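Checkliste Gemeinschaftsraum Bonau, Rundgang im April — mit meinen Anmerkungen
Geprüft von: Oluwatosin Danladi

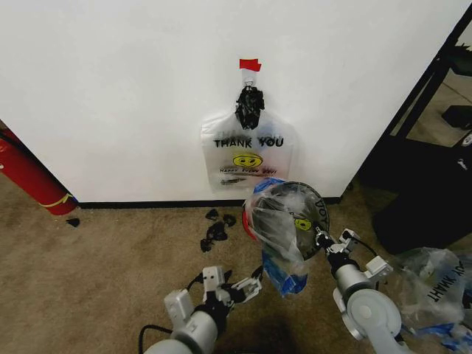 Tütenhaken an der weißen Wand, dazu Punkte 3 bis 6

Ihr Lieben, ich bin am Dienstag mal wieder mit dem Klemmbrett durch den Raum gezogen und habe diesmal richtig viel dazugeschrieben (wer nur die Häkchen will, liest einfach den Anfang jeder Zeile). "In Ordnung" heißt: so lassen. "Nacharbeiten" heißt: bitte bis zum nächsten Rundgang erledigen. "Offen" heißt, dass ich es selbst noch klären muss.

1. Eingangstür und Schließer
In Ordnung.
Fällt sauber ins Schloss und quietscht nicht mehr! Ikechukwu hat da Öl drangemacht, vielen Dank noch mal. Der Keil liegt jetzt im Schrank und soll da bitte auch bleiben, solange keiner etwas reinträgt.

2. Beleuchtung
Nacharbeiten.
Die hintere Röhre flackert in den ersten Minuten. Ersatz ist bei Akinola bestellt, Lieferzeit 14 Tage. Wer den Raum bis dahin abends nutzt, nimmt die Stehlampe dazu, aber das Kabel bitte hinter den Stühlen langlegen und nicht quer durch den Raum.

3. Haken und Aufhängungen
Nacharbeiten.
Der kleine Metallhaken an der weißen Wand, der unter dem roten Klebestreifen. Daran hängt ein zerknülltes Bündel aus schwarzem Plastik und darunter die durchscheinende weiße "THANK YOU"-Tüte mit dem gelben Smiley. Ich mag die Tüte ja, die guckt einen so freundlich an, und auf Kniehöhe von Kindern hängt dort auch nichts Schweres. Trotzdem zwei Sachen: Tüten hängen bei uns ab jetzt oben im Schrank, da kommen die Kleinen aus der Dienstagsgruppe nicht ran. Und an den Haken kommt bitte nichts mit Gewicht, ich weiß nämlich nicht, wie der befestigt ist, und will es auch nicht auf die harte Tour rausfinden. Das rote Klebeband möchte ich vorsichtig ablösen, mit dem Föhn, sonst kommt die Farbe mit.

4. Boden, Stolper- und Rutschgefahr
Nacharbeiten.
Auf dem beigen Teppich unter der Tüte liegen Fetzen von schwarzem Plastik, ein größeres Häufchen und ein paar kleinere Stücke, dazu noch ein Schnipsel weiter links an der Wand. Klingt nach nichts — aber auf so einem Stück Folie rutscht man mit Socken wunderbar aus, und bei der Gymnastik sind fast alle in Socken. Außerdem wickelt sich das Zeug um die Bürste vom Staubsauger, deshalb erst mit der Hand aufsammeln und dann saugen! Der Teppich selbst ist von Natur aus leicht meliert, also bitte nicht jeden dunkleren Punkt mit Fleckenmittel traktieren. Die letzte Stelle, an der das jemand versucht hat, sehe ich heute noch.

5. Sockelleisten und Wandflächen
In Ordnung.
Die schwarze Leiste unten an der weißen Wand sitzt. Bei Bedport wollten sie uns im Herbst ja neue verkaufen, brauchen wir nicht.

6. Gegenstände an den Wänden
Offen.
Ganz links lehnt etwas Rotes, Rundes schräg an der Wand, unten mit einem schmalen gelben Band drum. Auf meinem Zettel steht nur "rotes Ding links", und jetzt am Schreibtisch könnte ich nicht beschwören, ob das eine zusammengerollte Matte ist oder womöglich ein Feuerlöscher. Beim nächsten Mal gehe ich als Erstes dorthin. Ist es eine Matte, kommt sie liegend ins Regal, ist es ein Löscher, gehört er in eine Halterung, und dann will ich auch das Prüfdatum sehen. Angelehnt bleibt es so oder so nicht, da reicht ein Fuß und es liegt im Weg.

7. Fluchtweg
In Ordnung.
Durchgang gemessen, 70 cm an der engsten Stelle hinter dem Stuhlstapel. Mir wäre mehr lieber, also stapelt die Stühle bitte höchstens 4 hoch und schiebt sie ganz in die Ecke.

8. Steckdosen und Verlängerungen
Nacharbeiten.
Eine Mehrfachdose steckte in der nächsten Mehrfachdose. Ich habe sie rausgezogen und auf die Fensterbank gelegt. Die Clevton mit dem Schalter darf bleiben, die andere nehme ich mit nach Hause und schraube sie mal auf.

9. Verbandkasten
In Ordnung.
Vollständig bis auf die kleinen Pflaster, die habe ich gleich nachgefüllt.

Wer macht was: Punkt 2 und 8 ich, Punkt 3 und 4 Ikechukwu Tamuno (hat schon zugesagt, du bist ein Schatz!), Punkt 6 schauen wir zu zweit an. Wer den Raum vorher benutzt und sowieso schon den Staubsauger in der Hand hat, darf uns bei Punkt 4 gern zuvorkommen, dann bitte kurz auf dem Zettel an der Tür abhaken.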